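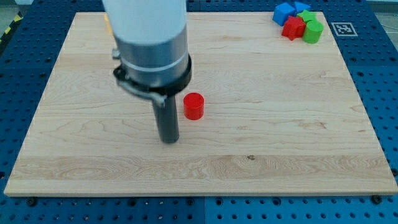 Kanyarat Chareonsuk wants it on record that the arm did stop when she hit the button, and that last issue's one-liner ("arm wouldn't stop, be careful") made it sound like the e-stop was broken. Fair. The e-stop works. What went wrong was after the e-stop, and one line wasn't enough. So, the longer version, typed between two meetings.

Short version for people who only read the first bit: after an e-stop, do NOT hit resume on the Hiltby bench. Clear the job, home the arm, start over. Until further notice.

What happened. Block pushing run, the usual – arm comes down over the board, tool tip goes next to a block, nudges it toward the target, lifts, repeats. Job was at push 764. The tip came down lower than it should have and touched wood. Not hard at first. The force limit should have tripped and didn't. Kanyarat heard the scrape, hit the button, arm froze. Good so far.

Then she released the button, cleared the fault on the pendant, and pressed resume like we all do. The arm finished the move it had been in the middle of, from where it thought it was. Down and to the left, tip dragging across the board. She hit the button again. Her hand was not on the table. It could have been, because reaching in to straighten a block after a stop is something every one of us has done and I include myself.

Damage: one scratched board, one tool tip with a flat spot. Nobody hurt.

Why, as far as we know.

The tool had slipped in its clamp. Slipped down, so the real tip was lower than the number in the controller. The clamp ring gets tightened by hand and then with the key, and the log says key was last used in April. That's the whole entry, "tightened," no initials, no torque. We are not going to go hunting for who. Just write your initials next time.

The force limit had been raised. Somebody bumped it to get past nuisance trips on the heavier Memesine blocks and it stayed there after those blocks went back in the drawer. Limit is now 20 newtons again and it's locked. If you get nuisance trips come talk to me, dont change it.

The resume behavior is the one we don't fully understand. Pillay, who sold us the controller, say resume is supposed to replan from the measured position. On ours it doesn't, or not always. We replayed the stop at low speed with no tool fitted and got the old leftover move some of the times and a clean replan the others. They have fault log 2146 and the joint traces and have promised an answer. I've heard that before but ok.

What changes, starting now:

No resume after any stop, even a soft one. Clear, home, restart the job. Yes you lose the run. We lost 243 pushes restarting from the last checkpoint, that's a morning, it's fine.

Touch-off before every job. Bring the tip down to the gauge block at slow speed, compare with the controller height. If it's off by more than the thickness of the shim, stop and reclamp. The shim is on a string now so it can't walk off.

Paint mark across the clamp ring and the tool. If the two halves of the mark don't line up, the tool has moved. Takes one second to look at. Look at it.

Hands stay off the board until the pendant shows drives off. Not "stopped." Drives off. Different words, different colors on the screen, easy to mix up when you're annoyed.

The tape on the floor is the line for anybody who isn't running the job. Visitors too, also managers.

Things still open: whether the Iltura bench has the same controller firmware (I think yes, checking Monday). Until I've checked, same rules over there. Also whether we put a hard stop under the arm so it physically can't reach the board with the long tool on. Kanyarat is for it. I was against becuase it eats into the workspace near the front edge, and I'm coming around.

One more thing, for the new people mostly. Pressing the button is never the wrong call. Kanyarat pressed it twice inside a minute and both were right. No one is going to ask you why you killed a run.

If you've seen the leftover-move thing yourself, even once, even if you weren't sure – tell me. Bench, rough time, what the arm was doing. Scribbled on paper is fine, leave it in the tray by the pendant.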